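Grip fault on the Trirska arm: what we know so far

What a fortnight for the Inda bench! On run 51 the arm stopped dead with its gripper low over the board, and the log showed the force reading stuck at 325.
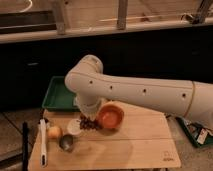

Leif Aasen pulled the log that evening and found the same stall on 2 earlier runs, both after the wrist had turned past 90 degrees (great spotting, Leif!).
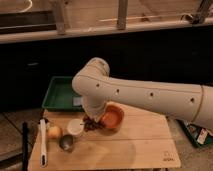

A worn wrist cable is our best guess. Soft fruit worries us most, so jobs like reaching down over the grapes beside the orange bowl will run at half speed until the new cable is in. Keep the stop button within reach, please.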